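Renton 2 Finger Set for Hand-Held Gripper Tools

Part no. HL-864
Manufacturer: Hladun
Stocked at: Baston, Rirkbridge
Page updated: Sep 5, 2018

The Renton 2 is a replacement finger set for hand-held gripper tools used in recording and bench trials. Each set holds a left and a right finger, made as a mirrored pair. Fingers are sold in pairs only.

Finish: matte dark green
Tip: beveled, facing inward
Cable length, camera to controller: 300 cm (cable sold separately)
Fits: Hladun hand-held tool, all versions from April on

The fingers are blocky by design. A thick body bends less under side load than the older thin blade, and the bend shows up directly as error in the logged grip width. The trade-off is reach – the thin blade still does better in narrow bins and between closely packed parts.
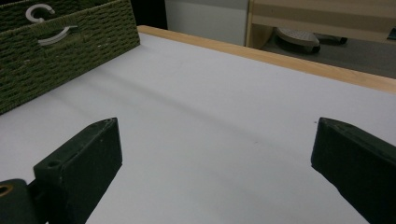

Renton 2 fingers open over a white bench top, seen from the tool camera.

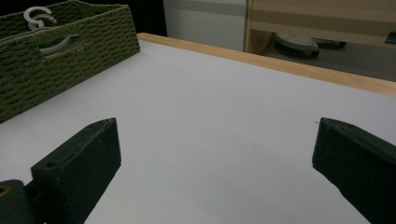

One buyer who ran the set against the thin blade wrote that grip width readings were steadier with the Renton 2, but that the camera offset had to be set again after every finger change, and that the manual should say so on the first page. Flat items such as cards and washers were still easier with the blade, the same buyer added.

The offset procedure is in section 4 of the manual. Run it with the fingers fully open, then fully closed, and save both values before recording. Controllers with older firmware store one value only and need the update first.

Replace the pair when either tip shows a worn edge. Do not mix a new finger with a used one.

Minimum order: one pair
Trade packs: 300 pairs, on request from Baston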